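Cordero Coast Towns Ask Defense Ministry to Count the Sirens Before Buying the Missiles 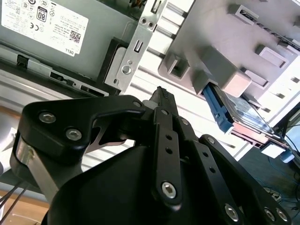 CORDERO, August. The Basurora Forum, a civilian group that reads defense budgets so that other people can enjoy their evenings, today published its response to the government's draft coastal defense plan. The response is 16 pages long. The draft is 230, of which civil protection gets two, one of them mostly a map.

The plan would place a new missile battery on the Henen headland and expand the naval fuel depot at Ikeo. The Forum takes no position on whether the battery should be built. It does have a position on telling the people who live beside it where to go if the thing is ever needed.

"The ministry has worked out the reload time to the second," said Chae-won Choo, the Forum's director and lead author of the response. "For the residents of Henen it offers the phrase 'appropriate sheltering arrangements.' We went looking for the arrangements. There is a school basement, and the school keeps its chairs in it."

According to the Forum's survey of the district, public shelters in Henen can hold 1,000 people. The town has a population of 3,000. The draft does not say how the other two-thirds should be chosen, although it does promise a consultation.

The response also takes up the matter of warning sirens. Ikeo's were last tested on a public holiday, at noon, during a brass band parade. The ministry's report on the test records "no adverse public reaction," and the Forum accepts that finding in full.

The Forum makes four requests of the ministry:

Publish a shelter plan for Henen and Ikeo before construction contracts are signed.

Test the sirens at a time when residents can hear them, and publish the results.

Give the two town councils a named contact at the ministry with a working telephone number. The number in the draft belongs to a ferry office, whose staff have been very patient.

Show civil protection spending as its own line in the budget. It currently appears under "Grounds, Fencing and Other."

Thulani Chauke, who sits on the Ikeo town council and contributed the chapter on evacuation routes, said the single road out of town deserved more attention than it got.

"The plan calls it a dual-use corridor," Chauke said. "That means fuel trucks coming in and families going out, on two lanes, with a level crossing. I've sat at that crossing for 20 minutes on a quiet morning waiting for one freight train. I'd like to hear from whoever drew the arrows."

The ministry has said that comments on the draft will be considered in the order received. The Forum delivered its response at 8 a.m. on the opening day and was given a ticket with a number on it.

Copies of the response are available at the town halls in Henen and Ikeo and from the Forum's office in Cordero. Choo and Chauke will take questions at Ikeo town hall at 6 p.m. on the evening the ministry presents its plan there. Residents coming by car should allow extra time for the crossing.

About the Basurora Forum

The Basurora Forum studies defense and public safety policy on the Cordero coast. It is funded by member subscriptions and accepts no money from government or the defense industry, neither of which has offered any.

Media contact: Press Desk, Basurora Forum, Cordero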